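Skilach Teach User Guide
Section 4: Recording a task by remote control

Applies to the Rilto hand controller and the Skilach simulator. Revised Jul 21, 2019.

4.1 Before you start

You can teach a task in the simulator first and move to the real arm later. The steps are the same in both. Where they differ, a note says so.

You will need:
The Rilto controller, charged and paired (see Section 2)
A workcell file with the arm, the gripper and the table already placed
A task name that is not already used in the project

CAUTION: If you are connected to a real arm, keep everyone outside the marked area until the status bar reads HOLD. Keep one hand free for the stop button at all times.

4.2 Setting up the session

1. Open the workcell file and select Teach, then Remote.
2. Enter the task name. Use lowercase letters and no spaces, for example cup_lift.
3. Set the speed limit. New operators should leave it at 11 percent. You can raise it later without losing earlier recordings.
4. Select the objects the task will use. Objects you do not select are still shown and can still be hit, but their positions are not saved.
5. Press Home on the controller. The arm moves to its start position.
6. Wait for the HOLD message before you pick up the controller.

Note: If the message FAULT 777 appears, the controller and the arm do not agree on which way is forward. Place the controller flat, pointing away from you, and hold Align until it buzzes twice.

4.3 Recording a demonstration

1. Squeeze and hold the grip switch. The arm follows your hand only while the switch is held. Let go and it stops where it is.
2. Press Record. A red dot shows next to the task name.
3. Bring the gripper over the object with the fingers open. For cups and other open containers, come in from above and line up on the rim.
4. Lower the gripper slowly. Stop when the fingertips are just past the rim.
5. Pull the trigger to close the fingers. Do not pull harder if the object slips. Open, raise the gripper and try again.
6. Lift straight up until there is clear space under the object, then move sideways.
7. Finish the motion, release the object if the task calls for it, and press Record again.
8. Select Keep or Discard.

If your arm reaches an awkward position, let go of the grip switch, move your hand back to where it is comfortable, and squeeze again. These pauses are removed when the recording is saved.

A small tilt in a held cup is acceptable. If it swings far enough to touch something else, discard the recording.

CAUTION: Do not turn the wrist joint past 90 degrees while the gripper is holding an object in the real workcell. The air line can catch on the mount.

4.4 Recording more than one demonstration

One recording is enough to play the task back exactly. To train the robot to deal with objects in new places, you need more. Select Shuffle between recordings so that the objects start in different spots. On the real table, move them by hand with the arm in HOLD.

Keep the order of work the same each time. If you pick up one cup first in the first recording, pick up the same cup first in all of them. Mixed orders belong in separate tasks.

Long recordings take longer to check. The limit is 1,676 saved points per demonstration, after which recording stops and the part already captured is kept.

4.5 Checking and exporting

1. Open the Review tab and play each recording at normal speed.
2. Look for moments where the fingers close before they reach the object. Trim or delete these recordings.
3. Mark the good ones with Accept.
4. Select Export and choose the Kamolrat format for training, or Cusivano for direct playback.

Note: Files exported for direct playback hold only the arm and gripper motion. Keep the original project if you may want to train from it later.

To add recordings to a task you have already exported, open the task, repeat 4.3, and export again under the same name. The earlier file is replaced.

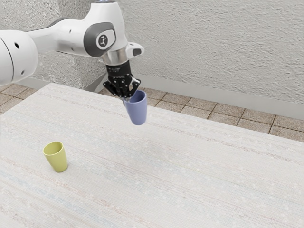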